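Sutherland Kitchen, Jandbridge
Progress report to the Skelness Fund, 1 Mar 2023

Dear friends at Skelness,

Thank you for being so patient while I got this written. I had hoped to send it before the holidays, but we were still waiting for the last of the shelving, and I wanted to be able to tell you it was up. Well, it's up! Two bays on the long wall, and they don't wobble, which is more than I could say for the old ones.

You gave us 2000 dollars in November to sort out the tea and dry goods corner, and 795 of it is still in hand. The rest went on the shelves, the paint, and a set of canisters with lids that clip down. I had been keeping the tea in its paper bags with clothespins on them (my grandmother's method, and I stand by it for short spells), but in a shared kitchen the bags get knocked about and everything ends up smelling of everything else.

The canisters have made a bigger difference than I expected. We picked them in different colors so people can learn where things live without reading every label, and the regulars are already saying "the pink one" and "the olive one" as if they'd been saying it for years.

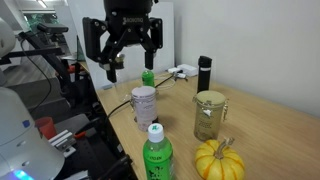
Bottled drinks are the part I'm still puzzling over. At the moment the green bottles share the table with the canisters and people's own tumblers, and by the middle of a busy afternoon it gets to be quite a crowd. I'd like the drinks to have a low shelf of their own by the door, and I have asked Sasto for a price on one. If you're happy with it, I would pay for that out of the money left over, along with some proper printed labels.

Two things are running behind. The tea tasting afternoon has been moved to the spring, and the little guide to what we stock is only half written.

With very warm thanks,
Josée Friesen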